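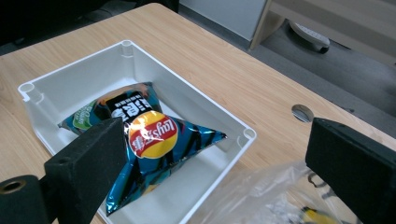
3.2 Thermal resistance of the packaged amplifier

The output stage was assembled on a copper-molybdenum carrier and attached with sintered silver paste. Two die sources were compared, one from Undov and one from Westerberg, with nominally identical gate periphery and substrate thickness. Carriers were mounted on a water-cooled baseplate held at 40 °C, and the baseplate temperature was read from a thermocouple seated in a blind hole under the center of the carrier flange.

Junction temperature was estimated by the pulsed gate-current method. The gate diode was calibrated in an oven with no drain bias applied, using the procedure given by Lindqvist and Wallin [14]. Drain bias was then applied until the device reached steady state, removed, and the forward gate voltage sampled as the channel cooled. The first samples after switch-off are affected by charge trapping and were discarded. The remaining samples were extrapolated back to the switch-off instant on a square-root time axis.

Extrapolation of this kind gives an average over the active area and will understate the peak temperature under the central gate fingers. The correction used here comes from a finite-element model of the die, described in Section 2.4. The same correction was applied to both die sources, as the finger pitch is the same in each.

A total of 38 assemblies were measured. Four had voids beneath the active area that were visible in X-ray inspection; these are reported separately and are not included in the fits. The others show a thermal resistance that rises with dissipated power, as expected from the temperature dependence of the conductivity of SiC. The rise is steeper for the Westerberg parts. We attribute part of the difference to the backside metal, which is thinner on those die, but the attachment process was tuned on Undov material and this may also contribute.

Figure 4. Thermal resistance, junction to baseplate, against dissipated power for both die sources. Filled symbols: Undov. Open symbols: Westerberg. Lines are quadratic fits constrained to a common slope at the origin.

Figure 4 also shows the effect of carrier flatness. Carriers lapped before plating fall close to the fitted lines, while those used as received scatter above them. The scatter was reduced when the thermal grease was replaced with an indium foil from Voltitex, although the foil had to be replaced each time a carrier was removed. All values quoted in Table 3 were taken with the foil.

3.3 Stability under continuous drive

Six assemblies were selected for extended operation at three decibels of gain compression. They were run in the Skendetti fixture for 2282 hours without a change of load, apart from a single interruption on 2/27/18 caused by a fault in the chiller. Output power was logged every 330 seconds. After the interruption the output power of five devices returned to its earlier value within the repeatability of the power meter. The sixth settled slightly lower and stayed there – its quiescent current had also shifted, and the two changes are consistent with a small movement in threshold voltage.

Thermal resistance was measured again at the end of the run. No change was found in the five stable devices. The sixth was sectioned and no cracking was seen in the sintered layer, so the shift is assigned to the die and is excluded from the attachment results discussed in Section 4.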